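Baroner Driver Skills Program
Interim Report to the Virley Fund
May 14, 2022
Submitted by Samah Fawzy, Program Manager

The grant supports low-speed car control training for new drivers at the Abdelaziz circuit. Over 200 drivers have completed the one-day course since the program opened. Each spends the morning on the wetted skid pad and the afternoon on the handling loop.

Two of the nine training cars were out of service for most of the spring with worn rear differentials. Both have returned to use. Tire spending remains the largest cost after track rental, and the balance of the equipment line stands at $3,801. We request permission to move $200 from printing to fuel.

The Rerkthorpe session was postponed when the paddock was resurfaced and will now take place in August. Registered drivers have kept their places.

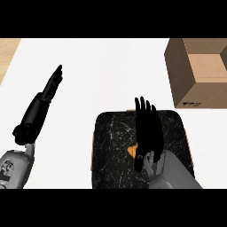 Preparation of the classroom unit on vehicle balance is behind schedule. The instructors have agreed on the exercises but not on the order in which they should be taught. The slides are still in draft. A revised set will go to the instructors before the Rerkthorpe session.

Insurance for the skid pad has been renewed on the same terms. The next payment request will be submitted with the fuel receipts attached.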